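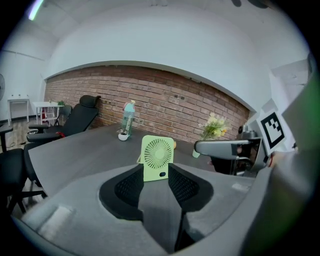
4. Installation du poste de retouche et premier import

Le logiciel Mimance trie et étalonne les fichiers d'un reportage de mariage à partir d'un ou de deux boîtiers. Le poste se monte sur une table stable, à l'écart des fenêtres. Un petit ventilateur de bureau portable, tel le modèle vert pâle à grille circulaire, peut rester sur la table pendant les longs exports, à condition que son flux ne soit pas dirigé vers la sonde d'étalonnage.

4.1 Préparation de l'écran

1. Allumer l'écran et attendre 60 minutes avant toute mesure.
2. Désactiver le réglage automatique de luminosité dans les paramètres du système.
3. Régler la luminosité sur 85 dans le menu de l'écran.
4. Poser la sonde Wallin à plat au centre de la dalle, puis lancer Outils > Étalonner.
5. Enregistrer le profil sous le nom du poste.

Remarque — Un profil créé avant la mise à jour de février doit être recalculé. L'ancien format s'ouvre encore, mais les tons chair des portraits en intérieur tirent vers le magenta.

4.2 Synchronisation des boîtiers

1. Copier chaque carte dans un dossier distinct (A pour le boîtier principal, B pour le second).
2. Ouvrir Fichier > Nouveau reportage et sélectionner les deux dossiers.
3. Choisir dans chaque dossier une vue du même instant, par exemple l'échange des alliances.
4. Cliquer sur Aligner. Le décalage horaire s'affiche en secondes.
5. Vérifier l'ordre des vues sur la sortie de cérémonie, puis valider.

Attention : ne pas effacer les cartes avant l'apparition du message « Copie vérifiée ». L'alignement modifie l'heure inscrite dans le catalogue, jamais celle des fichiers d'origine.

4.3 Contrôle de l'import

Le nombre de vues importées figure en bas de la fenêtre. Pour le reportage de démonstration Skivby, il doit être de 2 703, dont 2 224 pour le dossier A. Si le total est inférieur, relancer l'import avec l'option « Inclure les doublons » — le filtre écarte par défaut les rafales trop proches.

4.4 Sauvegarde

1. Brancher le disque Ekar sur un port direct, sans concentrateur.
2. Cocher Copie miroir dans Préférences > Stockage.
3. Lancer la copie et laisser le catalogue fermé jusqu'à la fin.

Caution d'usage : le catalogue et la copie miroir ne doivent pas se trouver sur le même disque.

Section révisée le 22 mars 2024 par Kamran Chaudhry. Pour l'export des galeries destinées aux mariés, voir la section 5.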